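Section 4: Setting up the medication and visit calendar

I put this part of the guide together after getting my dad's account going at Horrocks, the assisted living place over in Zukivthorpe, and then doing it all again for my aunt. The first time took me most of an evening. The second time I was done before my coffee got cold, so please don't be put off by the number of steps.

Before you start, you'll need the welcome letter from the residence (the family code is on the back page, near the bottom), a current list of medications, and the phone or tablet your parent will be using. Section 3 covers making the account itself.

Linking to the residence

1. Open Riketti and tap Family, then Join a Residence.

2. Type in the family code from the letter. Capital letters matter. I got this wrong twice because the zero on my letter looked just like an O.

3. Pick your parent's name and tap Request Link. The front desk has to approve you, and mine came through the next morning. If you've heard nothing after 2 business days, call them.

Note: Brothers and sisters each need their own link. Please don't share one login — the app only remembers the last person who changed something, and you'll end up arguing over who moved the eye doctor.

Adding medications

4. Go to Calendar, then Daily, then the plus sign.

5. Enter the name exactly as it's printed on the pharmacy label, along with the dose and the time. Notes can run up to 200 characters, so "with breakfast, not with grapefruit juice" fits easily.

6. Set Who Gives It to either Resident or Staff. If you choose Staff, the entry stays gray until a nurse confirms it.

Caution: The calendar is a reminder and nothing more. Changing a dose in the app does not change the order at the residence or the pharmacy. Any real change has to come from the doctor, on paper or by phone.

7. Turn on Refill Alert. It's set to 14 days out of the box and I left it there, though you may want longer if you use mail order.

Adding visits and outings

8. Tap Monthly and choose a day. Visits show up in green, outings in orange, and appointments in blue.

9. For anything that repeats, like my Sunday lunch with Dad, tap Repeat and choose an end date. Months with fewer than 31 days can trip this up: if you set something for the 31st, the app skips the short months and doesn't warn you. I use "last day of month" instead.

10. Tap Share with Resident so it appears on your parent's own screen too. Dad loves this part! He checks it before breakfast and calls me if I'm not on it.

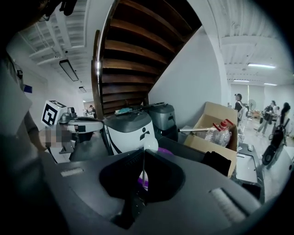
Making it easier to read

11. On your parent's device, open Settings, then Display, and slide Text Size to the right until it's comfortable for them. Let them do the sliding if they're willing. My aunt wanted it two notches bigger than I would have guessed.

12. Turn off Swipe to Delete. I wish I'd done this in September, when an entire week of chair yoga disappeared.

Note: If the residence uses the Ristetti door display, the big text setting doesn't carry over to it. Ask the front desk to change that one from their end.

If the calendar looks empty after all this, sign out, sign back in, and pull down on the screen to refresh. Still empty? Check the link in step 3 first, then go to Section 7 for the help line hours.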